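The Plirkonar Gauge

Heidrun Frei read the river gauge at Plirkonar twice a day and entered the level in a ruled book, in millimetres, with the time.
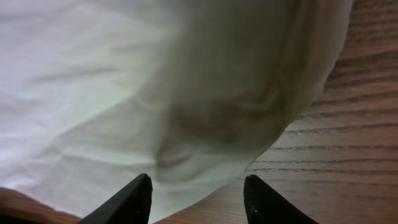

The morning reading was 742. The evening reading was 873. No rain had been recorded at Lekik, upstream, and the sluice at Zurkley was logged as shut. She read the staff again from the lower step, got the same figure and initialled it.

Procedure required a call to the duty engineer for any unexplained rise above 100 millimetres. The engineer was a man called Danko. He asked whether the staff had slipped. She said a slipped staff would show on the bolts, and the bolts had paint across them from August, unbroken.

"Then the sluice is open," he said.

"The log says shut."

"Who keeps the log?"

"You do."

There was a pause on the line of 11 seconds, which she noted, as calls were also entered. He said he would drive out to Zurkley and look. She wrote down the time he rang off.

At the next reading the level had fallen by two millimetres. Danko had not called. She entered the figure, left the remarks column blank, and put on her boots to take the path upstream.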